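25 de mayo de 2020
Cuaderno del taller, T. Stefanou

Prueba de tintes para plástico, tanda Birkell

Hoy continué con la resina de colada. El problema de la semana pasada era el mismo de siempre: el pigmento baja al fondo antes de que la mezcla empieza a endurecer. He cambiado dos cosas, la velocidad de la paleta y el orden de los componentes. Ahora pongo primero el pigmento en la parte A, lo dejo reposar 19 minutos y solamente después añado el endurecedor.

Peso total de la mezcla: 295 g. Pigmento Kokeck, 2 % del peso. Con más cantidad el color queda bonito pero la superficie se pone pegajosa y no se cura bien en las esquinas. Esto ya lo vi en octubre con el verde y lo escribí mal en la hoja (puse 2,000 con coma, como en mi primera escuela, y Drakulgate nos facturó dos mil). Por favor, todos: decimales con coma, miles sin signo.

Para la carta de colores necesito tonos que la gente reconoce enseguida, de cosas de cocina. Los nombres del catálogo de Atinga no ayudan: «bruma 4» no le dice nada a un cliente. Prefiero decir «verde claro de bol» o «morado de bol» y comparar con el objeto al lado, siempre sobre la misma tela verde oscuro.

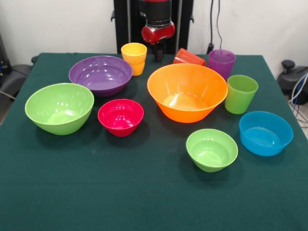 Resultados de la tarde

Muestra 1, verde claro: buena. Burbujas pequeñas en el borde, se quitan con lija fina y agua.
Muestra 2, morado: demasiado oscuro. El pigmento es fuerte, probar con la mitad.
Muestra 3, morado otra vez, con la mitad: mejor, pero perdió brillo. Sospecho del molde — la silicona vieja ya está mate por dentro y la pieza copia todo.

Queda por hacer un molde nuevo. La silicona está en el armario bajo, detrás de los guantes; mirar la fecha del bote antes de abrirlo. También falta anotar la temperatura de la sala, porque el termómetro estaba sin pila y no quise inventar un número.

Si alguien usa la balanza mañana, que no toque la tara hasta que termino la muestra 4. El vaso con la parte A está pesado y tapado en la estantería, con mi nombre.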